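Testside Community Learning Centre
Progress report to the Okach Fund
Reporting period: second half-year of the grant
Submitted April 27, 2018
Prepared by Kamlesh Dhillon, Centre Manager

Summary

The Centre has completed the second half-year of the adult reading and numeracy programme supported by the Fund. Enrolment stands at 349 learners, against 20 tutor posts, all of which are now filled. Spending is within budget under every heading except room hire, which is explained below. We ask the Fund to note one change to the timetable for the family reading strand.

Teaching and attendance

Learners attended 1,453 sessions during the period. Attendance was lowest in December, when the evening groups closed early for the holiday and several learners in shop and warehouse work were on extended shifts. It recovered in the new year and has remained steady.

Numeracy continues to attract more applicants than reading. Kiran Ahuja, who leads the numeracy team, has divided the beginners' course into two parts so that learners who are comfortable with whole numbers may join at fractions. Tutors report that fewer people now leave in the opening weeks. We shall be able to give firmer evidence of this once a full year of records is available.

The reading course has been revised to make more use of everyday material such as tenancy letters, pay slips, medicine leaflets and school notices. Learners were asked to bring in documents they found difficult, with names and addresses removed, and many of these now form part of the course file.

Premises

The main teaching room was redecorated in white and pale grey during the holiday closure. The work was paid for from the Centre's own reserves and no grant money was used. Classes were held in rented rooms while the paint and new floor covering were completed, and a delay in the delivery of the floor covering extended the hire. This accounts for the overspend on room hire. The shortfall has been met from savings on printing.

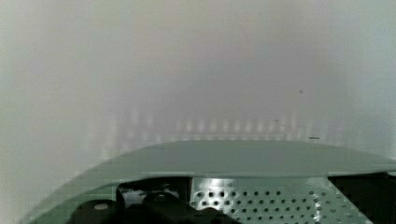

Photograph: Testside Community Learning Centre / Consuelo Ayala

The heating in the upstairs study room remains unreliable. The landlord has agreed to replace the boiler before next winter, and we have asked for this to be confirmed in writing.

Staffing and training

Eliécer Castaño joined the Centre as learner support officer and has taken over initial interviews from the tutors. Each new learner is now seen before being placed in a group, and a short written record is kept. All tutors have completed the safeguarding course required under the grant agreement. Training in dyslexia awareness was offered to the whole team and will be repeated for those unable to attend.

Partnerships

Suteck, the local packaging firm, has continued to release employees for a weekly reading class on its own site. The firm has asked for a numeracy class on the same terms, and we hope to agree a start date over the summer. The Ñahui family centre provides the room and crèche for the family reading strand. Its building will be closed for repairs in the coming months, and the strand will therefore restart in the autumn instead of the summer. Families already enrolled have been informed and offered places in the Saturday library group in the meantime.

Finance

A full statement of income and spending is attached as Annex A. Édgar Puma, our finance officer, has moved the programme accounts to a separate cost code, as requested by the Fund following our last report. Receipts for the period are held at the Centre and may be inspected on request.

Next period

We plan to begin the second part of the beginners' numeracy course in the evenings as well as the daytime, to complete the review of the reading course, and to carry out the first learner survey. The draft questions are attached as Annex B, and we would welcome the Fund's comments before they are issued. Questions on this report should be addressed to the Centre Manager.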